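Home | How-To | Archive | Contact

Saturday, July 13, 2019
By Anum Swati

How to move old text messages off a phone before it quits on you

My last phone had 3,755 texts on it and I wanted maybe 100 of them. Mostly my brother's, plus a long run from one December when we were all snowed in and bored and very silly. It took me two evenings, so let me save you one of them!

First, charge the thing all the way up and leave it plugged in. Old batteries will say half full and then die in the middle of a copy (ask me how I know).

Next, look in the message settings for anything called backup, export or save to card. Mine was hiding under "Storage", which I'd skipped right past. If you've got a memory card slot, send everything to the card, then put the card in your computer and copy the whole folder over. Don't open or rename anything yet, just copy.

Now make a second copy somewhere else. I used a thumb drive and stuck it in the desk drawer.

Then open the file. Mine came out as one giant spreadsheet, so I sorted it by sender and deleted the pharmacy reminders and the pizza coupons. That got rid of 2,952 rows, and boy was that satisfying.

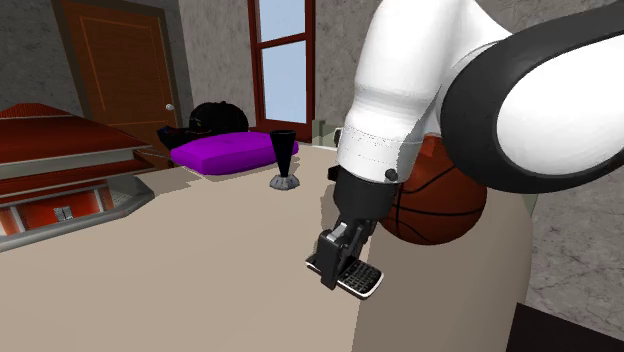 If there's no export option at all, you can still forward the good ones to your email one at a time. It's slow, but put some music on and it goes quicker than you'd think. Type the date at the top of each one before you send it, or they'll all show up with today's date and you'll never get them back in order.

Print your favorites too. Mine are in a binder next to the cookbooks.

Last updated: July 2019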